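Speaker notes: paying for ship maintenance under a continuing resolution

Slide 1. Start with the rule. Under a continuing resolution, the yard spends at last year's rate and can't begin new work. Most of the delay in our sample comes from the second part.
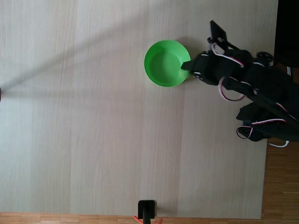

D. Byun

Slide 2. The sample is 376 repair contracts, all surface ships. Submarines are left out. Of these, 27 were due to start in the first quarter and slipped into the second. Pause here for the chart.

Slide 3. Define "slip" before taking questions. A contract slips when the award date moves, even if the ship is already at the pier. The Parora yard counts it differently, so its totals will not match ours. Say so early.

Slide 4. Two ways to move money: a transfer between accounts, or a reprogramming inside one account. Transfers need authority from Congress. Read the threshold table from the handout. Do not quote it from memory.
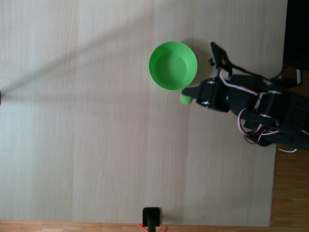 Green bowl on a wooden tabletop, with a black robotic arm at right.

Slide 5. Supplemental funding. In the Trimia case the money came in May, after the dry dock window had closed. The dock fee was paid anyway. Skip the 3 backup slides unless someone asks about fuel.

Slide 6. Open items: carryover limits, crew housing costs.

Related items
Dry dock scheduling at Avar
Reading a reprogramming request
Spare parts accounts, part 2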